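Home | Kitchen | Workshop | Desk & Paperwork | Ask Us

Job hunting from the kitchen table
By Nazma Bepari, December

2 comments | 184 shares

I applied for 166 jobs before I got my one at Clomach, and nearly all of them went off from the end of the kitchen table. By the third week I'd worked out how to do it without losing letters under the toast rack!

First thing: get a box file. Mine has a divider for each town (Sascombe, Dundcombe and "anywhere with a bus") and every advert gets printed and dropped in, with the closing date in red at the top. Adverts vanish from the websites once they close, and you'll want yours again the night before an interview. 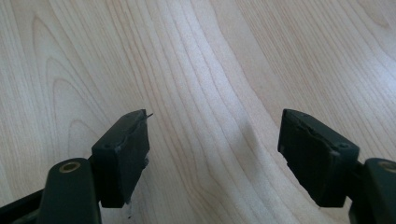 Next, set the oven timer for 20 minutes per application form. When it pings, stand up, put the kettle on, then read the whole thing out loud. I once told a firm I was "very experienced in mangement", so please do the reading out loud bit.

Clear up before you start, too. Wipe down, dry off with a tea towel, and only then get the certificates out (butter does not come off a certificate, I've tried).

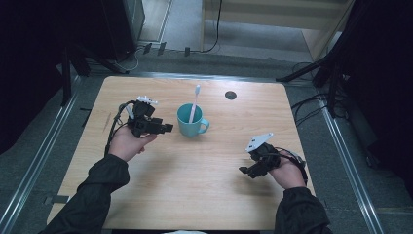
Keep your references' phone numbers on a card inside the cupboard door. My friend Tahsin Begum does hers on the fridge, but the magnets kept sliding.

And iron the interview shirt the evening before, collar first.

Share this tip | Print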